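Keeping the Two-Arm Cell at Rasley Running

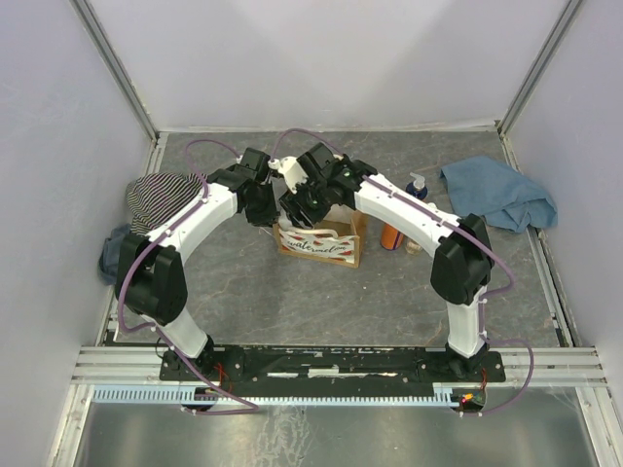 Issue 117 | 28 Mar 2025

The cell at Rasley has two white arms on one black base plate, walled in on three sides. Most of the work of looking after it goes into the cables. Purple lines follow each arm, held by small white clips, and every clip is checked before the first run. A clip that has slid toward a joint gets moved back and the arm is driven slowly through its full reach.

Slack is the usual trouble. The cables need a loop beside each shoulder, and after 1,568 hours the shop replaced both sets with longer ones from Selus. The light blue comb along the front of the plate stayed.

Next comes the handover test. The grippers are brought nearly together over the middle of the surface, with one holding a small white object. If they meet off center, the base bolts are checked first, then the joint zeros. It takes 6 minutes. The test is run with the usual goods left out, among them a watermelon gift bag, a pump soap bottle and a striped knit beanie.

Gripper pads are changed every 3 weeks. The next full strip-down is set for November.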